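List: manipulation-data
Subject: Re: cloth grasps, closed vs. open start
Date: January 2022

> We tried the Surcombe split on our side and the policy does fine on
> boxes and bottles but falls apart on anything soft. Did you train on
> the full set or only the clips where the fingers start open? The
> Mallmont notes don't say.

Full set for the first run, 800 clips, all hand-held grippers. The second run dropped every clip that begins with the cloth already between the fingers. That left us with fewer clips and a better result: 86 percent on lifting a single cloth, nearly the same on boxes as before.

My guess is that the closed-start clips teach the policy to hold and lift without ever finding an edge. Clutter matters less than I expected — the bed setups are as messy as the tables and score no worse.

Closed on the handkerchief in one, open in the other with the white cloth ahead of the fingers:
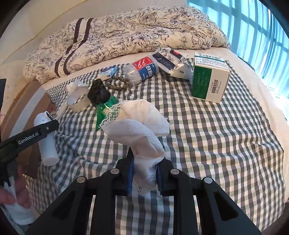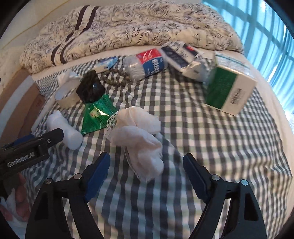

The Lelo code filters on finger width in the first 11 frames, so you can redo the split without labeling anything by hand. Set the threshold per gripper. Ours drifted between the 2 units and I had to fix it twice.

I have not tried the Sárközi loss on this yet. Probably in March.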